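Visiting and Volunteering at Our Early Learning Centers: Frequently Asked Questions

The Trostby Early Learning Trust welcomes visitors, short-term helpers and supporting families at its centers throughout the school year. The answers on this page apply to the Trostby and Lokeck centers. Arrangements at the Bañez center differ in some respects and are noted where relevant.

Who may visit a center?

Individuals, families, school groups and employees of supporting companies may all request a visit. Visitors under the age of 16 must be accompanied by a parent or guardian for the whole of their stay. Groups are limited to seven persons, including children. Larger groups will be asked to divide and attend on separate mornings.

How do I arrange a visit?

Please write to the visits office at least 20 days before your preferred date, stating the number in your party, the languages spoken and the center you hope to see. The office is managed by Tala Mahasneh, who will confirm the booking by email and send you the visitor agreement. The agreement must be signed by every adult and returned before the visit. Unsigned visitors cannot be admitted past the front office.

What time do visits take place?

Visits begin at 10 in the morning, after the children have had breakfast and circle time, and end before the midday meal. At Bañez the children arrive later, and visitors are received after the rest period. We ask that you be punctual. If you are delayed, call the center directly and not the visits office, which is in a separate building.

What will we do during the visit?

The center head will meet you and explain the day's routine. You will then join one classroom and take part in whatever the children are doing, such as singing, block play, drawing or a story. The lead teacher remains in charge of the room at all times. Visitors with a particular skill, such as music or puppetry, may offer a short activity, provided it has been agreed in advance. Activities for this age group should last no more than 20 minutes.

May we bring gifts for the children?

Individual gifts are not accepted. Items for the whole classroom are welcome, in particular picture books, washable paints, large crayons and wooden puzzles. Please do not bring balloons, candy, toys with small magnets or anything containing nuts. Items should be handed to the center head on arrival and will be given out later by the staff. 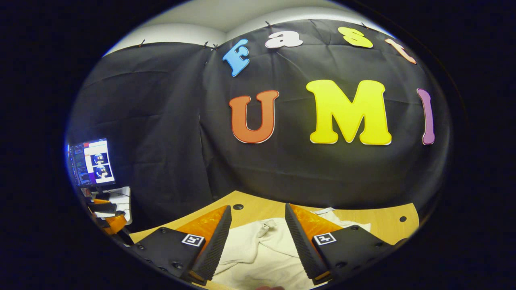
Used books and toys may be donated if they are clean and complete. Soft toys are accepted only when new. The Lokeck center has very limited storage and cannot take furniture of any kind.

Can I take photographs?

Personal photography is not permitted in the classrooms, the play yard or the hallways. Photographs of children are taken only by staff, and only where a parent has given written consent. If you would like a record of your visit for a company newsletter or a school report, the visits office can provide a small selection of approved pictures on request.

Do I need a background check?

A background check is not required for a single visit, as visitors are never left alone with children. Anyone attending more than three times in a school year is considered a regular helper and must complete a check before the fourth session. Regular helpers also attend an orientation led by Edgars Sproģis, our child safety officer.

Do I need to speak the children's language?

No. Many visitors share no language with the children, and the teachers will translate where necessary. A few words of greeting are always appreciated, and the office will send these with your confirmation.

Are the centers open during the winter holidays?

All three centers hold a holiday gathering in December and close shortly afterward. Places for outside guests at the gathering are few and are offered first to regular helpers. Families and their relatives do not need to apply.

How can I help if I am unable to travel?

You may sponsor a classroom's supplies for one school year or contribute to the meals fund. Employees of Vultovier may also give through the company's payroll program, which is coordinated by Aksel Laxdal. Sponsors receive a letter from the classroom teacher at the end of each term. Letters do not name individual children.

Whom should I contact with a concern?

Any concern about a child's welfare should be raised immediately with the center head, in person and in private. Complaints on other matters may be sent in writing to Vibeke Arnardóttir, Director of Centers. You will receive a reply within 10 working days.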